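Trorko sets aside money for second two-arm bench

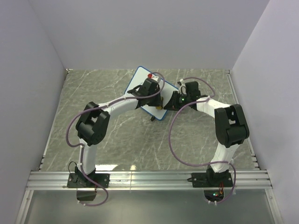
Equipment and Budgets

Trorko will buy a second two-arm workstation before the end of the financial year, after its operations group signed off on the spending in May. The new bench will go in beside the existing one at the Plendard site and will be supplied by Ukmont, which also built the first.

The current bench has a pair of arms mounted on a single aluminium rail, with white walls on three sides of the work area. Staff use it to develop handling tasks, including work with small whiteboards, before anything is moved to the production floor.

Eifion Lougher, who manages the site, said the bench had been booked out for most of the year and that teams were waiting too long for time on it.

"We logged 2107 hours on one bench," he said. "There were 272 requests for a slot and we turned plenty of those down. A second one costs less than running a night shift on the first."

The company would not give a total price. Budget papers seen by staff list the arms and rail as one item and the grippers, cabling and enclosure panels as another. Spare parts have their own line for the first time. Mali Probert in purchasing said spares had been bought as needed in the past and the orders were hard to track.

"We had three people ordering the same wrist parts from different cost centres," she said. "Now it comes out of one bucket."

Trorko looked at leasing and decided against it. The quote came with a minimum term of three years and a limit of 1540 operating hours a year, well under what the existing bench is doing now. Hours over the limit would have been charged separately.

Saskia Bolger, who looks after the bench program, said the new unit would use the same arm model and the same mounting plates as the old one, so parts could be swapped between the two. The floor space has been measured and the power is already there. An extra network cabinet is still to be priced.

Not everything on the wish list was funded. A request for a larger enclosure, put forward by Si-woo Yeo's team for work on longer items, was held over to the next budget. So was a proposal to place a bench at the Lagos office, where there is no technician on staff to maintain it.

Training for new operators will be paid for from the existing staff budget. Emrys Meredith will run the sessions once the bench is in, with the first places going to people already on the waiting list.

Bookings for the new bench will open after it has passed its safety check.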